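Review: the Hidura tabletop kitchen kit for collecting demonstrations
Posted February 13, 2021

We bought the Hidura kit in October to gather examples for a policy that has to handle ordinary kitchen tasks: put the fruit in the bowl, move the bottle, clear the plate. It has been on our bench ever since, and we have recorded 1,407 episodes with it. What follows is what we liked, what we didn't, and what we would change if we bought a second one.

What we use it for

The kit is a set of play food and light kitchenware, plus a booklet of suggested tasks. You supply the table, the arm and the cameras. We already had those, along with a toaster oven that we put out for some of the tasks. Our recording software is Eltow, which the booklet supports directly, so the task prompts load as a list and the operator picks one before each take.

A working layout takes a few minutes to set. We keep the larger things in place for a whole block and move the food between takes. For the simple pick-and-place block we leave the oven off the table so the operator has the right side free. 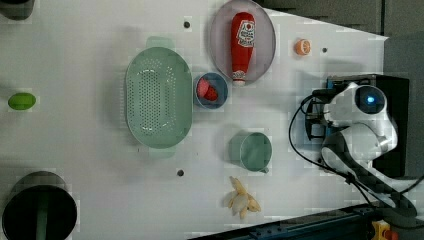 Layout for the pick-and-place block, overhead camera.

The objects

The ketchup bottle is the best object in the set. It lies flat, it has a clear cap end and a clear base end, and it is long enough that the gripper has to line up properly before closing. A sloppy grasp shows up at once. We got more useful corrections from that bottle than from anything else.

The strawberry and the small blue bowl work well as a pair. The bowl is small enough that placing the strawberry takes some care, but new operators still get it most of the time. I would start any new person on that task.

The peeled banana is harder. The peel flaps spread out in every direction, and people disagree on where to grab it. We ended up writing a rule for it (body of the fruit, never a flap) and threw out the first batch of takes. If you are labeling by success only, this won't matter. If you care about consistent grasps, write the rule on day one.

The oval colander is fine as a target for drops. Lifting it is another story. The handle tabs at the ends are flat, and our operators often needed a second try. The booklet lists nine tasks that involve lifting it, and we use only 2 of them.

The cup is good for handle grasps. The orange slice sits low on the table and makes a decent test of how close the fingers can get to the surface.

Adding the oven

The second half of the booklet assumes a door of some kind. Ours is a toaster oven with a long handle and two round knobs, placed near the right edge. This changes the whole job. The operator has to think about where the elbow goes, and the food on that side of the table gets harder to reach.

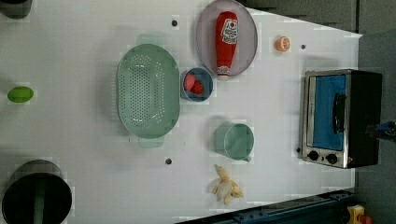 Same objects with the toaster oven added on the right.

We recorded 200 oven episodes before deciding the prompts in the booklet were too loose. "Use the oven" can mean opening it, closing it or turning a knob, and three operators did three different things. We split it into separate prompts and the takes became much easier to sort. I'd suggest doing the same before you record anything.

Camera coverage is the other thing to plan for. With one overhead view, the arm hides a good part of the table whenever it reaches across the middle. You can lose the bowl, or most of the plate, for long stretches. The booklet says a single top camera is enough. I don't agree – get at least one more view, from the side.

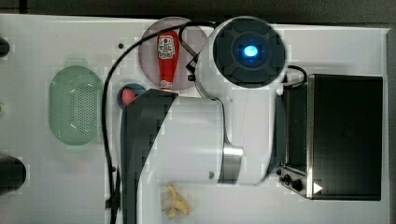 Documentation and support

The booklet is clear but short. The task list is good. The section on resetting the table between takes is only a paragraph, and resets are where most of our time goes. We now use a printed card with three starting layouts and rotate through them, which keeps the data from all looking the same.

Support answered both of our emails within a few days. Replacement food is sold by the bag, so you can't order a single piece.

Compared with Drurero

Before this we used the Drurero starter set. It has more objects but they are nearly all blocks and cylinders, and a policy trained on them did poorly once we gave it anything with a real shape. The Hidura set is smaller and more varied. The Trịnh set is the other one people ask me about, but I haven't used it and can't compare.

Verdict

Good objects, a decent task list, weak advice on cameras and resets. I would buy it again for a first data collection setup. Labs that already have a box of play food may only want the booklet, and Hidura does sell it separately.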